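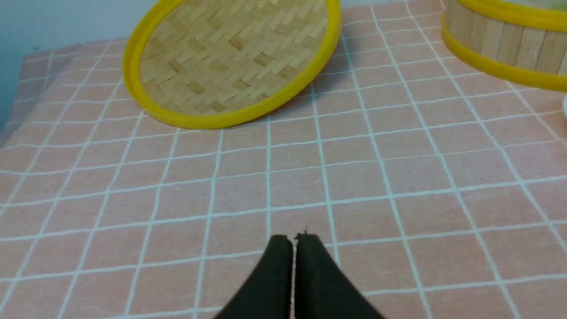
Steamer suppers return to Wekside: community dumpling table opens its spring and summer season

WEKSIDE, June 27, 2026

The Bidulness Supper Club is very pleased indeed to announce that its dumpling table is back, and that from next month it will be running twice as often as it did last year. Anyone who has ever wanted to learn how to fold, fill and steam a dumpling (or who would simply like to sit down and eat a few in good company) is warmly invited to come along to the Kenanico Rooms in Wekside, where the kettle will be on from the moment the doors open.

The club began in March of last year with one borrowed hob, a stack of steamers and rather more cabbage than anybody knew what to do with. It has grown steadily ever since, mostly by word of mouth, and over the past season 613 people came through the doors. A good many of them came back, and a few brought their mothers.

What happens at a session

Each session lasts an afternoon and goes at a gentle pace. Guests begin with the dough, which is mixed, kneaded and left to rest under a cloth while the fillings are chopped. Then comes the rolling, and after that the folding, which is the part most people are nervous about and the part they tend to talk about all the way home. There is no single correct pleat at our table. We teach a simple crescent first, and once that feels comfortable there are fancier folds to try for those who fancy them.

Colour has become something of a trademark. The plain white dough is joined by green, made with spinach that has been blanched, squeezed and blended until smooth, and by pink, made with beetroot, and the mixture of the three in one basket never fails to get people leaning over the table. Children in particular seem far more willing to eat a vegetable when it has been turned into the wrapper.

"I always tell people to make the green dough first, as it's the most forgiving," says Azucena Ventura, who founded the club and still leads most of the sessions. "It stretches nicely, it doesn't mind being handled, and by the time you've rolled out a dozen rounds of it your hands have the idea. Then you can go on to the white with a bit of confidence. I've been making these for years and I still have days when my pleats look as though I did them in mittens, so please don't let that put you off."

A word about the steamers

We are asked about equipment more than anything else, so it seems sensible to say a little here. A wide, shallow basket is easier for a beginner than a small deep one, as the dumplings can be set out with room between them. They do swell as they cook, and two that are touching at the start will very often be stuck fast by the end. We line the slatted floor with a fine mesh cloth, rinsed and wrung out beforehand, and let it come a little way up the inner wall so that it can be lifted by its edges afterwards.
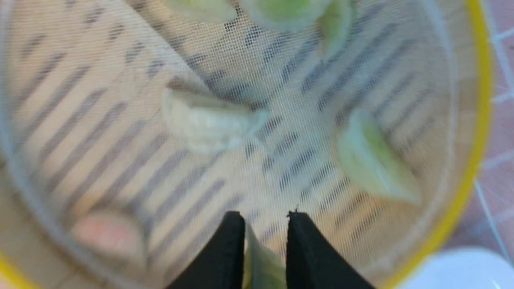
Cabbage leaves or baking parchment with holes pricked in it will do the same job at home, and there is no need to buy anything special before coming along. A woven lid is well worth having if you can find one, though, for it lets the steam out slowly and drips far less than a metal one does.

Baskets should be washed in hot water without soap and left somewhere airy until they are dry right through - overnight at the very least, and longer in damp weather. Those put away too soon will go musty, as we learned to our cost in our first winter.

New this season

The biggest change is the number of places. Thanks to a grant of £700 from the Ahmadpour Fund, the club has been able to buy a second set of steamers and more rolling pins, and there will be 167 places on offer between now and the end of the summer. The grant also means that we can keep the price at £4 a head, with all ingredients included, and under-fives come free with a grown-up.

There will also be a new vegetable session led by Kevser Sezer, whose leek and mushroom filling was so well liked last autumn that the recipe was copied out by hand and passed round the room. "It's a very plain filling, really, just leeks cooked down slowly until they're sweet, with mushrooms and plenty of pepper," she says. "The one thing I'm strict about is letting it go cold before you fill anything. Warm filling makes the dough go soft, and then you're in a muddle."

Joining in

Places can be booked at the front desk of the Kenanico Rooms during opening hours. Please mention any allergies when booking, as the standard dough contains wheat and some of the fillings contain sesame, soya or prawns. A rice flour dough can be made up with a few days' notice.

Guests are asked to bring an apron and, if they would like to take some dumplings home, a tub with a lid. Uncooked ones freeze very well if they are laid out on a tray first and bagged up once they are hard, and they can be steamed straight from the freezer with a few extra minutes on the clock.

Press enquiries

Journalists and photographers are welcome at any session by arrangement and will, of course, be fed. Please contact Azucena Ventura at the Bidulness Supper Club, care of the Kenanico Rooms, Wekside.

ENDS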